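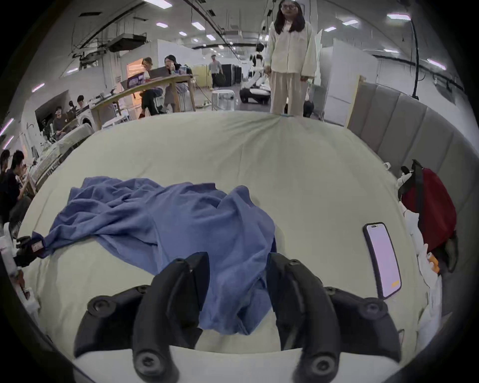
A bed should not have to serve as a table, a closet and a desk, but in most small apartments it does. I have lived in Futville for 17 years, in 2 different places, and the bed has always been where things land first. Mine is no worse than most. A blue cloth bunched up in wrinkles, a phone left screen up on the sheet, a dark red bag leaning on the padded headboard, white cloth things in a pile by the edge. Every one of them has a proper place somewhere else.

The usual advice is to buy something. The Cabrera store on our street sells a storage bench for $54, and I bought one in June. It filled up in a week and the bed looked the same.

I think the better rule is to clear the bed in the morning, before leaving the room. Fold the cloth, hang up the bag, take the phone with you. It takes a few minutes - less if you did it yesterday. Going to sleep should not start with moving a pile to the floor.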